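Dirnen Bench Rules for Shared Arms (printed set, second edition)
Reviewed by Aoife Cullinane

Filed under: Safety and standards, Small labs

I have been reading bench rules for robot arms for longer than I'd like to admit, and most of them are a photocopied page with a coffee ring on it. So I was really pleased when Dirnen's second edition landed on my desk in July. It's a spiral-bound booklet, a wipe-clean wall card and a pad of start-of-session sheets, and I've had all of it in use since.

The booklet has 33 pages and 17 rules, each with a short note on where it came from and when you're allowed to bend it. I love those notes! Rule 4 (keep your hand on the enabling device or the stop before anyone steps inside the tape) comes with half a page on what to do when you're alone, and the answer is blunt: you don't step inside. My old set from Kaken had the same rule in one line, and people argued with it every term.

The chapter on handling everyday objects is the best thing in it. Cups, cutlery, packets, the stuff we all use for grasping work. It asks you to fix a start pose for each object and write down which way a handle points, to keep glass off the bench until the path has been run at low speed, and to check cable slack at the far ends of the reach as well as at home. Fiachra Buckley and I tried the cable check on our own arm and found we'd been doing it in the wrong order for ages. We run it first now, before the gripper test, and it takes next to no time.

Two arms near each other get their own section. The booklet wants the idle one parked in a named pose, with its state called out loud before the other moves. It feels silly for a morning and then you miss it when somebody forgets.

The session pad has 25 sheets, which a busy bench will get through quickly, and refills are only sold in packs of 3. I'd have liked a file to print from. The wall card is good and big, but the type on the back is tiny (Liam Kavanagh had to take it to the window). And the index is poor: "payload" isn't in it at all, though there are two good pages on the subject.

It doesn't replace a proper risk assessment, and it says so on page one. What it does is give you habits that sit nicely on top of one, in words a new starter can follow on the first day. Cormac Ní Bhriain has ordered a second set for the teaching room.
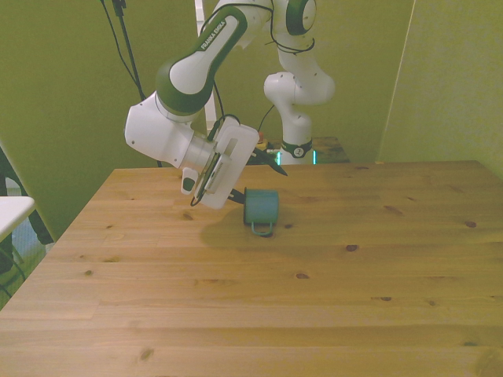

Do the rules still apply when the arm is only running at reduced speed?

All 17 apply at any speed. The booklet treats reduced speed as an extra precaution for first runs and teaching, so the tape, the stop check and the session sheet stay as they are.

Binding: spiral, lies flat
Would I buy it again: yes, with spare pads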